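Where do small things go? Shared storage in a student house
Project report, Introduction to Social Research
Guilan Lu and Heriberto Cervantes
Supervisor: Ilse Mertens
Submitted 10/02/2021

1. Background

Both authors of this report live in Tan House in Flivesgate. The house has 49 residents and three common kitchens. Each kitchen has a closed cupboard where people leave small things for common use, for example tape, candles, spare keys, can openers and glue. In the first weeks of the year we noticed that residents often bought a new thing when the same thing was already in the cupboard. We wanted to understand why this happens and if a simple change of storage can help.

Our question was: Do residents find and return common items more often when the items are kept in open containers than when they are kept in a closed cupboard?

2. Earlier work

We did not find many studies on student houses. Most of the texts we read were about offices and libraries, where one person is responsible for the order. In a shared house it is different – everybody uses the place and the responsibility is not clear. Montserrat Becerra, who wrote her report on the Istora residence in our department two years before us, observed that labels were read in the first week and later ignored. This gave us the idea to work with containers first and with labels second.

3. Method 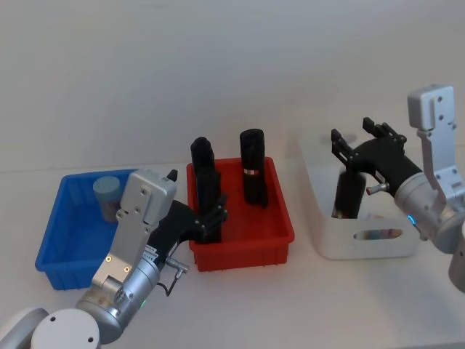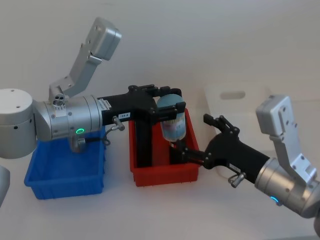
We left the cupboard in kitchens A and B as it was, and in kitchen C we moved all the common items to a low shelf by the door. On this shelf we used plastic containers of different colors, without lids. An open form such as the blue bin and the red tray in the first picture was important for our plan, as a person standing at the shelf can look inside from above and does not need to open anything. Each color had one meaning: blue for tools, red for cooking, and white for all the rest. We observed the three kitchens for 22 days and we interviewed 16 residents after this time. In the interviews we asked which items they had looked for, where they had looked first, and what they did if the item was not there.

4. Results

During the observation we wrote down 80 cases in which a resident looked for a common item. In kitchen C most of these searches ended with the item found. In kitchens A and B many people opened the cupboard, moved a few things and closed it again. Two residents told us that they did not know the cupboard was for everybody.

Returning was a weaker point. In kitchen C the items came back, but often to the wrong color. The white container became full very fast, and at the end it had also scissors and a bottle opener. One resident said: "If I am not sure, I put it in white." We had not expected this, and our category "all the rest" was too wide.

5. Limits

The kitchens are not the same size, and kitchen C is used by more first-year students. We also live on this floor, so our neighbors knew what we were studying. Aiguo Xu, who read our draft, suggested to change the kitchens in a second round. We plan to do this in November and to divide the white category into two.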